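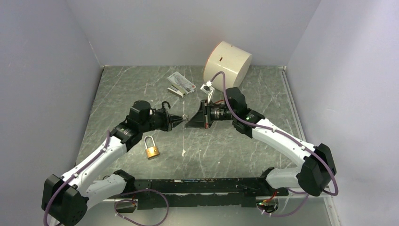

Beim ersten Mal habe ich 9 Minuten gebraucht und dabei so viel geflucht, dass Kerttu Kemppainen irgendwann wortlos die Tür zum Flur zugemacht hat. Dabei war die Aufgabe lächerlich: ein kleines Metallteil greifen, hochheben, von der linken Hand in die rechte geben. Kann jedes Kleinkind! Nur hatte ich eben keine Hände, sondern zwei Griffe, und was ich mit denen anstellte, machten nebenan zwei weiße Roboterarme nach. Leider sehr genau.

Ich war zwei Tage bei Numier zu Gast, einer kleinen Firma, die in einem früheren Möbellager sitzt (man riecht das Holz noch ein bisschen, finde ich, aber da war ich die Einzige). Das Projekt heißt Otesard, und es geht darum, einem lernenden System Beispiele zu verschaffen. Also Vormachen. Stundenlang, tagelang, bis man davon träumt. Programmiert wird an den Bewegungen selbst fast nichts mehr. Ein Mensch führt die Arme, alles wird mitgeschrieben, jede Gelenkstellung, jedes Kamerabild, und aus dem ganzen Stapel soll das Modell sich später zusammenreimen, wie man so ein Ding anfasst.

1000 Durchgänge will Kerttu für die aktuelle Aufgabenreihe haben, und zwar bis Dezember. Als ich fragte, ob man nicht einfach einen besonders schönen Durchgang nehmen und vervielfältigen könne, hat sie mich angeschaut wie jemanden, der Nudeln in kaltes Wasser wirft. »Dann kann er genau diesen einen«, sagte sie. »Und wehe, das Schloss liegt mal einen Daumen weiter links.«

Die Schlösser! Mit denen habe ich am meisten Zeit verbracht. Auf dem Boden der Arbeitskiste, grau und marmoriert wie in einem etwas zu schicken Badezimmer, liegt ein Vorhängeschloss aus Messing, und je nach Durchgang kommt anderes Zeug dazu. Vor jedem neuen Versuch wird umgeräumt, und ich habe schnell gemerkt, wie phantasielos ich dabei bin. Ich lege Dinge gern ordentlich hin, parallel zur Kante, mit Abstand. Normand Perron, der schon seit dem Frühjahr an den Griffen sitzt, schiebt dann im Vorbeigehen alles wieder schief.
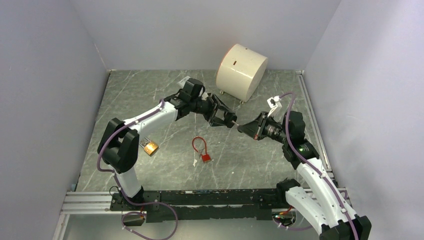 Von ihm stammt auch der beste Rat, den ich in den zwei Tagen bekommen habe: langsam machen, aber nicht zögern. Ein Zögern lernt das Modell nämlich mit. Wer vor dem Zugreifen immer kurz in der Luft stehen bleibt und überlegt, hat am Ende einen Roboter, der auch in der Luft stehen bleibt, nur ohne zu überlegen. In einer älteren Serie, erzählte Normand, habe jemand den Greifer nach jedem Ablegen noch zweimal auf- und zugemacht, aus reiner Nervosität. Das Modell klapperte danach wochenlang vor sich hin, ganz zufrieden.

Am schwersten fand ich die Übergabe. Zwischen den Greifern bleibt kaum Platz, und auf dem Bildschirm ließ sich für mich die Tiefe miserabel abschätzen. Ich habe mir angewöhnt, auf die Fingerspitzen zu schauen und alles andere zu ignorieren, auch die lila Kabel, die an den Armen entlanglaufen und mich anfangs völlig kirre gemacht haben. Ging etwas daneben, tippte Kerttu ein Kürzel in ihre Liste, und der Durchgang wanderte in einen eigenen Ordner. Gelöscht wird der nicht. Patzer, bei denen man sich noch fängt, sind offenbar begehrt, die will sie sogar öfter sehen. Da konnte ich helfen.

Am zweiten Nachmittag hatte ich dann 9 saubere Übergaben hintereinander und war so stolz, dass ich meiner Schwester geschrieben habe. Sie schrieb zurück, ob ich jetzt Schlüsseldienst mache.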